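Clovholm play café adds soft-floor room and changes the way it serves drinks

9/6/26

Shares: 3 | Comments: 0

The Nelora play café in Clovholm has opened a second room for families with young children, fitted with foam floor mats and low storage. The new room takes the café's capacity to 60 people and replaces a stockroom that had been used mainly for spare chairs.

Nelora is run by Azucena Chávez and Abbas Zarei, who took over the premises from a furniture shop. The building work was carried out by Cuevas, a joinery firm from the same street, and finished in May.

The floor is covered in interlocking foam mats. They can be lifted and washed separately, and a damaged piece can be replaced without taking up the rest. The café chose a plain colour because spills and small dropped items are easier to spot on it.

"We looked at carpet tiles first," said Azucena Chávez. "They were cheaper, but we would have been drying them every evening. With the mats we take up the ones that need it, wipe them down in the yard and put them back."

Drinks in the new room will be handled differently from those in the front café. Glasses and china cups stay at the front. Families using the mats will be given plastic cups, and cold drinks will be sold in cans for pouring at floor level.

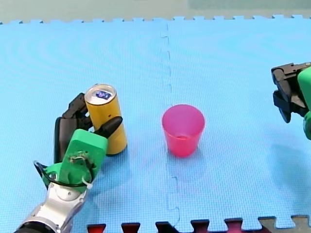 The change follows a trial with 173 visitors, who were asked to fill in a short card before leaving. Most of the comments were about drinks. Parents said they did not want to leave a child on the mats while they went back to a table for a sip of water, and several asked for cups that would not break if knocked over.

Karla Espinoza, who manages the kitchen, said the plastic cups had been easy to fit into the existing routine. "They go through the same wash as everything else. We keep them on a separate shelf so they don't end up at the front – that was the only thing we had to sort out."

Hot drinks are not allowed in the new room. A shelf by the door has been put up for adults who arrive with a coffee and want to finish it before going in. Food is limited to fruit, plain biscuits and sandwiches.

Shoes must be taken off at the door. Socks are required for adults as well as children, and spare pairs can be bought at the till.

The room is open during normal café hours. Sessions last an hour and a half, with three sessions a day, and places can be booked at the counter or by telephone. Walk-in visitors will be admitted if there is space. Children must stay with an adult at all times.

A weekly music group led by Deisy Mamani will move into the room from the front café. Existing members keep their places and do not need to book again.

Group bookings, including birthday parties, are being taken by Ximena Jaramillo at the café. Parties may bring their own cake – candles are to be lit in the front café only.

Share this release
3 shares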